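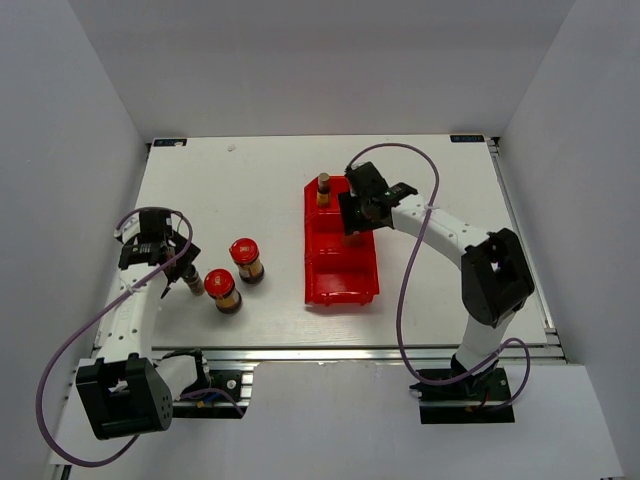
Lostley Street Allotment Association
Minutes of the spring general meeting, March 12, 2025

Present: 21 members, one dog. Apologies from the Amaral household, who are in dispute with their boiler.

1. Minutes of the October meeting
Approved, once the word "marrow" had been corrected to "morrow" in item 4. The Chair noted that the original had made as much sense.

2. Water
The bill for the winter came to $792, for a season in which it rained on every weekend we can remember. Hélder Macedo has walked the pipe and found a wet patch beside plot 3. The holder of plot 3 said she had taken it for a spring and had planted watercress. Agreed to have the pipe repaired. The watercress may stay until it dies of natural causes.

3. Compost
Fandden delivered in February and left the whole load across the main gate. Members got in that week by climbing it. The firm has said sorry in writing and offered a discount on the next load, which we accepted after a short debate about whether we wanted a next load. We did. The Secretary will send them a map with the gate marked in red.

4. Sheds
A request from plot 17 for a second shed, to hold the things that no longer fit in the first. Refused, 12 votes to 6, with three members looking out of the window. The applicant asked whether a very large cold frame with a door would count as a shed. It would.

5. The Cesent path
The lower half is mud and the upper half is leading up to it. Two quotes for gravel were read out. Both were high, one insultingly so. Agreed to spend up to $200 on wood chips and to look at gravel again in October - by which time, as was pointed out, the wood chips will also be mud.

6. Any other business
The lock on the tool store sticks. Lift the door, then turn the key. Kicking it has been tried.
Someone is leaving zucchini seedlings on other people's plots. They were asked to stop. No one owned up, though several people looked at Hélder.
The dog was thanked for its patience.

Meeting closed at 8:50. Next meeting in October, same room, and please bring your own mug.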